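Teaching by hand, one small chore at a time

By four in the afternoon the light in the Stuvulden workshop has gone soft, and Ivars Kļaviņa is still guiding his robot through the kind of tidying most of us do without thinking. He has recorded 753 runs since the project began in August, and he will happily tell you which ones he is proud of (quite a few, bless him).

Each run is a lesson. A person steers the arm through a chore, the computer keeps the camera views and every movement of the joints, and later a learning system called Womberg studies the whole pile. Clumsy runs get set aside, though Algirdas Venckus, who sorts them, has a soft spot for the ones where the arm fumbles and then recovers — he thinks those teach the most.

"If you only show it perfect mornings, it won't know what to do with a bad one," he told me over a very strong coffee.

So they keep changing things: the dishes, the tools, the spot where everything sits. A good session yields up to 19 usable runs. 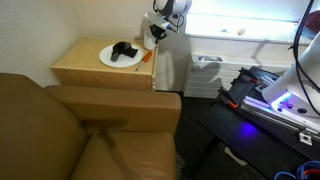
A gripper over the side table, with a cup, a plate and a screwdriver within the day's lesson.

The goal is 2,561 runs, and Kļaviņa plans to start on drawers next.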